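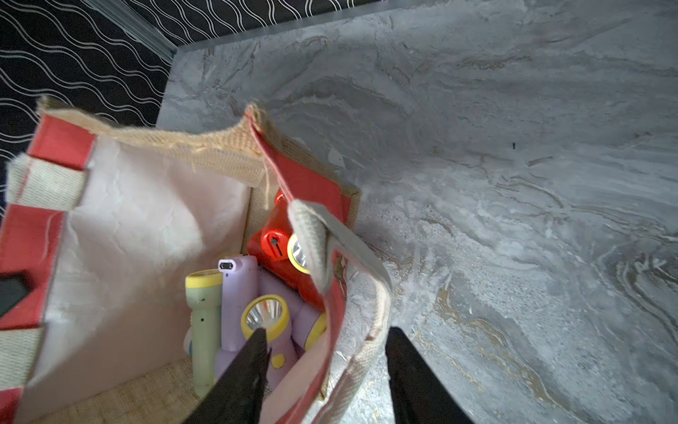
Four torches in a jute tote bag.

Motion smoothing on Kernosier 50-inch, football only

tdrake_99
Posted March 11, 2023
Kernosier LCD, bought in September. With the smoothing set to Low, long passes break up at the edges and the ball gets a faint double. With it off, slow pans across the pitch judder. Source is a Siltoso satellite box over HDMI, output fixed at 1080i. Films from disc are fine with everything off. Is there a setting between the two, or is this the panel?

orbital_mince
Set the box to 1080p if it has the option and test again. Two stages of processing on the same signal rarely help. Also check that the HDMI input isn't labelled PC, as that disables half the picture menu on Kernosier sets.

hallowpike
Disagree with the first part. Sport is sent interlaced at 50 fields a second. If the Siltoso box outputs 1080p at 25, you have thrown away half the motion and the judder will get worse. Leave it at 1080i and let the set deinterlace.

orbital_mince
The newer boxes output 1080p at 50. Mine does.

hallowpike
Yours may. The menu just says 1080p. Press Info on the TV remote and read the refresh rate before deciding.
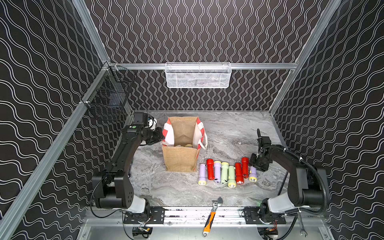

sondwood_sub
Neither of you has asked about the sharpness setting. Kernosier ships these at 60 in Sport mode, and that alone gives a white outline on the ball which looks like a double image. Drop it to 10, use Standard mode, then go back to the smoothing. I run a Sondwood soundbar off the same set and would add that Game mode fixes the lip sync but turns smoothing off completely.

tdrake_99
Info reads 1080i 50 now and 1080p 25 with the box changed over, so hallowpike is right for my model. Sharpness was at 60. At 10 the outline has gone. The double on long passes is still there with Low – fainter, but I can see it.

hallowpike
That remainder is the interpolation guessing wrong. I paid 282 for an Alvarado of the same size and it does the same on corners. Off, with backlight down a few steps, is the best I have managed.

orbital_mince
I would still take Low over judder. For a whole match the pans bother me more than the ball does.

tdrake_99
Leaving it at 1080i with Low for now. Will try the lower backlight at the next evening kick-off.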